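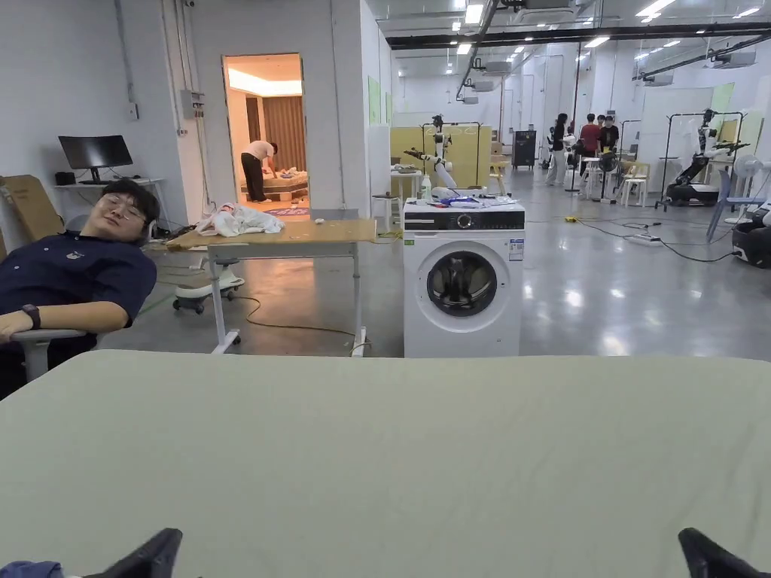
A reader of the previous entry asked whether a learning system needs so many examples of the same chore, and whether a few very good ones would not serve as well. The comment went on to say that a person shown twice how to fold a towel can generally fold one.

The question deserves a fuller reply than the comment section allows. A person shown twice has already handled cloth for years. The policy we are training at Zaststead has handled none, and everything it learns about a sleeve or a hem comes from the recordings we give it. Our present target is 2,000 accepted examples for the laundry set, and I expect that number to be revised upward before it is met.

The word "accepted" requires some explanation. An example enters the set only after it has been replayed from beginning to end by someone other than the operator who recorded it. The reviewer checks that the written label matches the motion, that the gripper positions and the video agree in time, and that the cloth finishes where the label says it does. In April we set aside 300 examples after a review found that the two streams had drifted apart. The motions themselves were sound. They were recorded again all the same, and the drift is now checked at the start of each shift.

Variety is the harder matter. Our first laundry recordings, made under the project name Tadik, were consistent to a fault. Every cloth was laid down in the same orientation, and the operators had grown so practiced that the grippers took nearly the same path each time. The resulting policy performed well on that arrangement and poorly on any other. The plan that replaced it, Onsri, lists 17 starting conditions, among them a cloth bunched in the middle, a cloth hanging over the near edge, and a cloth folded once already and in the wrong direction. Operators draw a condition at random before each recording and may not exchange it for an easier one.

We also keep mistakes, within limits. If a corner slips and the operator recovers it, the whole sequence is retained and marked as a recovery. A dropped cloth that leaves the reach of both grippers ends the example, and it is filed separately. I was doubtful about this practice when it was proposed. After comparing the two policies side by side I withdrew the objection - the one trained with recoveries would try a second grasp, while the other simply continued folding air.

Operators record for no more than six sessions in a day. Attention fades before the hands do, and tired recordings are difficult to identify afterward, as they tend to be slow and slightly careless without containing any single error. Session notes now include the hour and the time elapsed since the last break, which allows us to test for the effect directly.

The Gokley grippers will receive new fingertips next month. Whether recordings made with the present ones can remain in the same set has not been settled. My preference is to keep them and label the hardware in every file, old and new, but the comparison has yet to be run. Readers who have mixed fingertip types within one set are invited to write in the comments how they handled it.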